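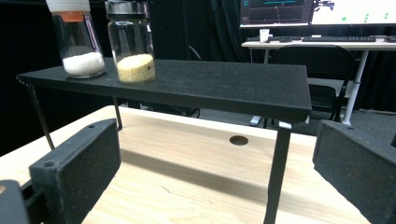 Handout 2: Care of the Hand-Held Gripper
Jaritz lab course, Bench 213

Scope. This sheet covers the finger pads and the camera mount. Drive and wiring are in Handout 3.

Before each session
Wipe both finger faces with a dry, lint-free cloth. Do not use solvent on the textured side. Check the screw in each finger. If one turns by hand, take it out, clean the thread, and refit it with the short key.
Close the fingers slowly on the gauge strip. The faces should meet along their full height. A gap at the tip means a bent finger or a pad seated off square.

Camera check
Both fingers must show in the live view with the gripper open. If one is missing, loosen the mount, turn it until both return, and tighten. Record the new setting in the Canpolat log.

Changing a pad
Replace pads in pairs. A worn pad next to a new one shifts the grip center, and jars and other smooth round items start to roll. After a change, run three open-close cycles with no load, then repeat the gauge test.

Pads issued before September have the older hole spacing and do not fit this body. Return them to the Nundow drawer.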